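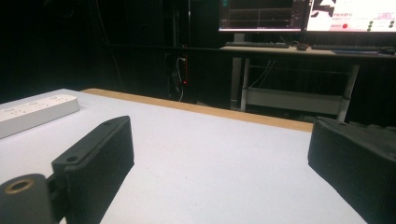
The Sutton Robotics Club's two-fingered gripper over the practice table.

STUDENT ROBOTICS CLUB TO ENTER PLOLLALIA CHALLENGE WITH A HAND THAT HAS LEARNED TO LET GO

For immediate release

The Sutton Robotics Club, a student society that meets in the evenings and eats a great many biscuits, will compete in the Plollalia Challenge this September. It will be the club's first appearance since the year its entry left the arena by the wrong door.

The Plollalia asks student teams to clear a table of household objects, one at a time, and put each where it belongs. Most people manage this by the age of four. Teams are given fifteen minutes, and a perfect run scores 500 points. The club's best practice run to date stands well short of that, and members have asked us to leave the figure out.

Sutton's entry, named Drirkel after a typing error on the registration form, relies on a pair of thick dark fingers with rounded tips, screwed to their joints so that they can be swapped when one gives up. The present pair is the work of Siobhán McGrath, a second-year student and the club's captain, who has designed every set since she joined.

"The first ones gripped beautifully," said Siobhán McGrath. "They just didn't see any reason to stop. We had a teaspoon for most of an afternoon."

Members have been teaching Drirkel by hand, guiding a gripper through each task and letting the software study the recordings. The club logged 1784 practice attempts over the past year. Of these, 636 involved the same egg cup, an object the team now regards with some bitterness. Every attempt has been labelled by a student as a success, a failure or, under a third heading introduced in spring, "technically a success".

Liam McGrath, who looks after the club's software and is the captain's younger brother, believes the team has a fair chance of finishing in the top half.

"We're slow, but we're slow in the right direction," said Liam McGrath. "Last year's winners were very quick and broke two plates. I would like to be the team that breaks one."

He added that working for his sister had been educational and that he had no further comment.

The team of nine is drawn from engineering, computing and, in one case, medieval history. Its travel costs will be met by Conneely, a local maker of kitchen fittings, which has also donated a box of drawer handles for practice. Drirkel has so far opened three of the drawers and removed the handle from a fourth.

An open practice evening will be held in the club room at half past six during the first week of September. Visitors may try the gripper for themselves and are welcome to bring a small object from home, provided they are not fond of it. Admission is free. Children should be accompanied by an adult, as should first-year members.

New students are invited to join at the start of term. No experience is required, although patience will be tested early.

Notes to editors

The Sutton Robotics Club is run by students and is open to all courses.

Drirkel is spelled as shown. The club has tried to change it and the form cannot be amended.

Siobhán McGrath and Liam McGrath are available for interview, preferably separately.

Requests should be addressed to the club secretary, quoting reference 1773.

ENDS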